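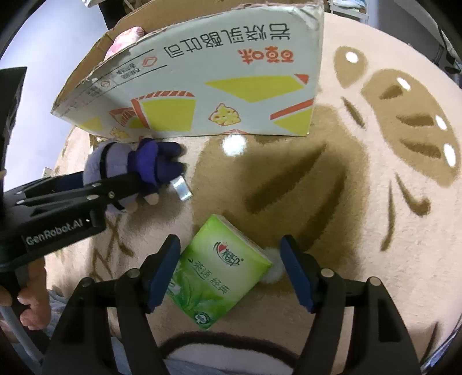 *Right-hand unit lined up on the tissue packet, left-hand unit at the plush toy.*

# Pad slip fault on the hand-held grippers: FAQ

Last updated Sunday, April 16, 2023. Maintained by Tiina Rissanen, Grultanau.

**What went wrong?**

The screws holding the angled finger pads can back out with use. The pad then turns a little when the fingers close, and the opening width written to the log no longer matches the real one. On the worst unit the error was 3 mm.

**How was it found?**

Markos Kourkoulas was replaying packet pickups from the Skatell set and saw fingers that were shut on an object but logged as still open. We pulled the unit and found one pad loose.

**Which recordings are affected?**

We checked 1327 recordings and withdrew 300. The list is in the Skatell folder. If yours is on it, please don't train on the old copy.

**Does it matter what I'm picking up?**

Yes. Soft packets and plush toys give way, so a turned pad is easy to miss. With a rigid box you'll usually feel the slip in the handle.

**Is it a safety problem?**

A minor one. A loose pad leaves a gap beside the linkage that can pinch a fingertip. Keep your free hand away from the pivots, and don't straighten a pad while you're holding the handle.

**What do I check before a session?**

1. Try to twist each pad by hand. There should be no play.
2. Open and close the fingers fully and watch that both sides move together.
3. Run the zero check with the fingers closed.

If any of these fails, tag the unit and put it on the repair shelf. Please don't tighten the screws yourself. They need thread locker and the proper torque.

**How often are the pads serviced now?**

Every 1000 closes. Before October it was only done when somebody reported a problem.

**Can I still use a unit that hasn't been refitted?**

No. Refitted units are marked on the sign-out sheet.

**Who do I tell if a pad moves mid-session?**

Stop recording, note the time and tell Markos. Keep the file.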